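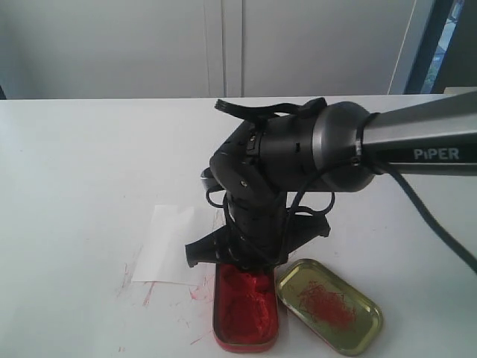

Photo: Maite Prieto, Plaltach workshop notebook

02/01/2024 – stamp bench, arm setup

Rutilio says the arm is ready for the long run. I went over it before signing anything and I don't agree yet.

Cables first. The thin ones hang in loops on both sides of the wrist. He likes the slack because joint travel stays free. Fine, but a loop that hangs that low will find the gripper body sooner or later, and then we get the same dropout Faustino chased for two shifts on the Barajas cell. I want the loops shortened and tied back to the strap or bundle over the joint. Leave enough for a full wrist turn, check it by hand with the power off, then check it again at 10 percent speed.

Thick cable runs across the table on the right. Needs a clip at the edge. I have asked for this before.

Finger height over the tin: taught at 5 mm above the rim, according to the sheet. I don't trust the sheet. It was written for the old tin, and nobody wrote down whether the new one is the same depth. Red paste surface is lumpy, so "height above paste" means very little anyway. Rutilio wants to press it flat with a spatula and reteach. I'd sooner reteach off the table surface and leave the paste out of it. We'll try his way first, he's done more of these.

Lid lies upside down next to the tin, with red fibers on the inside. If those get into the finger joints we'll be picking them out with tweezers. Park the lid somewhere else during runs and wipe the fingers before homing.

Red smudges all around the paper. Ezequiel blames the approach path, Rutilio blames sleeves. Could be either. Clean the table down to white, run 10 cycles with everyone's hands off it, then look. Until somebody does that I'm not changing the path.

Log from the last block: 176 cycles, two stops, both marked "unknown". Unknown is not a cause. Guadalupe is pulling the joint currents for both.

The Pretach people claim 1000 cycles between wrist checks. Maybe on a clean bench with no pigment. I'm keeping ours much shorter and will revisit in April if the screws hold.

To do: clip, ties, wipe down, reteach, paint-mark the wrist screws. Torque driver is still over at Flilton, ask Faustino.

MP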